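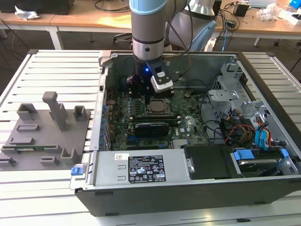 Our supervisor asked at the first meeting why anyone would spend a term on a desktop that could be replaced for less than the cost of a train ticket home, and told us to put the answer in the first paragraph. The answer is that the machine was due to be thrown out, the department had a shelf of others like it, and we wanted to know how much of one tower could be kept in use by people with no training beyond a first-year hardware module.

Coratura: reuse of office desktops
Group project report, second year, Computing and Society

1. Background

The college replaced the desktops in the Pladell building over the summer. The old ones went to a store room on the ground floor to wait for the recycling firm, Larkomier, who collect once a term. We were allowed to take one tower for the project as long as the drive had been removed first and every part was either refitted or returned to the store by the end of November.

We named the project Coratura. It has no meaning, it was the only name all four of us would accept.

2. Aim

To take a tower apart down to the board, record the steps, check which parts could be reused, and put together a working machine for the Villca homework club, which had asked the college for one. The club needs it for typing, web pages and printing. It does not need to be fast.

3. Budget

We had £600. This was meant for two projects but the other group dropped out before the start of term. We spent very little of it - thermal paste, isopropyl alcohol, a set of screwdrivers, an anti-static strap, lint-free cloths and a replacement solid state drive. A list with receipts is in Appendix B.

4. Method

All work was done with the case on its side and the cover off. The mains lead was taken out first and the power button held down for a few seconds before anyone put a hand inside. The strap was worn for everything after that, which we forgot once and wrote down in the log.

The order of work was:

Photograph the cable routes
Unplug the data cables, then the power cables
Take out the expansion card
Take off the cooler
Lift the lever and remove the processor
Clean, inspect, refit in reverse

The drive cage was left in place. We did try to get it out on the second afternoon, but two of the screws were already worn and we did not want to drill them. It can be cleaned with a brush where it is.

The processor took the longest to do properly. With the lever up and the socket empty there is nothing protecting the contacts, so we made it a rule that no tool was passed over the board at that stage and the cover was laid loosely on top whenever we left the bench. The old paste had gone hard and came off with alcohol and a cloth in three goes. On refitting, check the corner mark before lowering the chip. It should drop in under its own weight. If it needs pushing it is the wrong way round.

The power supply was not opened. It is a sealed unit and the module rules do not allow it. We cleaned the vents from outside and checked the output with the tester from the lab.

5. Results

The machine started at the second attempt. The first failure was a memory module that had not clicked in at one end. After that we ran a stress test overnight on the Sunday and read the log in the morning. It had stayed on throughout and the temperatures were steady.

The test wrote 2,593 lines to the log, of which 405 were warnings. Almost all of the warnings were the same message about the clock, and they stopped when we changed the coin battery.

6. Problems

Labels. We put masking tape on the cables and the adhesive on half of it failed. Use proper tags.

Screws. Three types that look alike. A magnetic tray would have helped, or just separate cups.

Time. We planned two sessions for dismantling and used four.

7. Further work

The store held enough similar towers that a first-year group could repeat this using our notes. We would suggest they begin with the coin battery and a check of the memory before taking out anything else, as those two things caused every fault we had.

Appendix A: session log
Appendix B: costs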